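経営情報演習II 期末レポート
学内カフェの待ち時間と紙コップのロスについて
提出日 2023年9月20日(水)
班名:Skavberg班

1. はじめに
テーマは学内カフェ「Bresivlow」の昼の行列。4月から班で何度も並んで、3限に遅れた人が班内に複数いる。これを授業のテーマにしていいか先生に聞いたらOKが出たのでそのまま進めた。
最初は「待ち時間を減らす」だけの予定だったが、途中で紙コップの廃棄が多いことがわかり、後半はそっちも調べた。なので章の分量がかたよってます。

2. 調査のやりかた
・期間は14日間。雨の日も含む
・場所はBresivlowのレジ前と、となりの返却口
・並び始めから受け取りまでをスマホのストップウォッチで計測
・あわせて利用者アンケート。回収90枚(うち学外の人も混ざっている。分けて集計すべきだった)
計測は班員が交代。シフト表はSturontonという無料の表計算テンプレで作成。途中で列がずれて1回作り直し。

3. 結果
3-1 待ち時間
一番ひどいのは2限終わり直後。逆に昼休みの後半はがらがら。平均をとるとこの差が消えてしまうので、時間帯べつに見ないと意味がない。
レジ自体はそんなに遅くない。詰まるのは注文を決めていない人が先頭に来たときと、ラテ系が続いたとき。特にラテはミルクを温める機械が1台しかなく、後ろのドリップコーヒーの人まで一緒に待たされている。並ぶ列が一本なのが原因では、という話になった。
支払い方法のちがいは思ったほど出ず。現金の人が遅いと予想していたが、アプリを開けずに止まっている人もいて、差はよくわからない。

3-2 紙コップ
返却口のとなりのゴミ箱を見ると、二重にしたコップがかなりある。熱くて持てないから店員さんが最初から重ねて渡しているらしい。スリーブは置いてあるのに、場所がレジの反対側で気づかない人が多い。
アンケートで「スリーブの場所を知っている」と答えたのは40人ほど。もう少し多いと思っていた。
自由記述では「マイボトル割引があるのを知らなかった」「割引の紙が小さい」「そもそも洗う場所がない」など。最後のはたしかにそう。

4. 提案
(1)ドリップと、それ以外で列を2本に分ける。床にテープを貼るだけなのでお金はほぼかからない
(2)メニュー表を列の途中にも置く。並んでいる間に決めてもらう
(3)スリーブを受け取りカウンターの手前に移動
(4)マイボトル割引の掲示を大きくする。洗い場は大学側の話になるので今回は提案だけ
(1)は店長さんに話したところ、混む日は列が出口のドアにかかるので2本は厳しいかも、とのこと。ななめに並ばせる案も出したが図面で確認できてない。次の班がやるなら最初に店内の寸法を測らせてもらったほうがいいです。

5. 他の事例
紙コップのほうは、近くの喫茶店Qinに話を聞きに行った。ここはデポジット式のカップを試したことがあるそうで、返ってくる率は悪くなかったが、洗い物が増えて昼に人手が足りなくなり休止中。学内で同じことをやるなら返却場所を複数にしないと無理だと思う。時間切れで、費用の試算までは出せなかった。

6. 反省
・アンケートの設問が多すぎた。後半の無回答が目立つ
・計測の始点が人によってちがった(列の最後尾についた瞬間か、立ち止まった瞬間か)。3日目に統一したけど、それより前のデータもそのまま使ってしまっている
・グラフの色が印刷すると区別できなくなる。提出版では線の種類をかえた
・中間発表で「待ち時間とコップは別のテーマでは」と言われ、うまく答えられなかった。いま考えると、ラテの行列で急いでいるから店員さんが重ねて渡してしまう、というつながりはあると思う。ただし裏づけるデータはなし
・データの整理を締切前にまとめてやったので、入力ミスがまだ残っているかもしれなです

7. 付録
アンケート用紙と集計表は別ファイル。シフト表は省略。

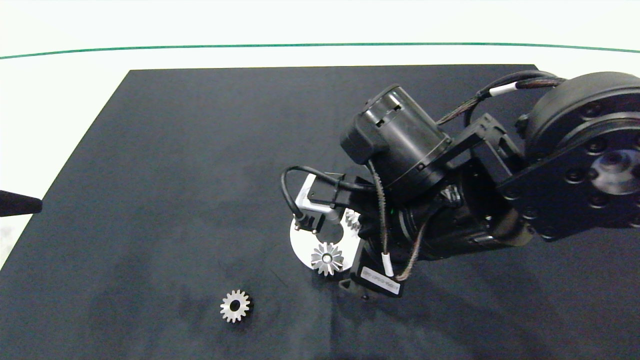
図1 白い台の上の黒っぽいマットと黒いロボットアーム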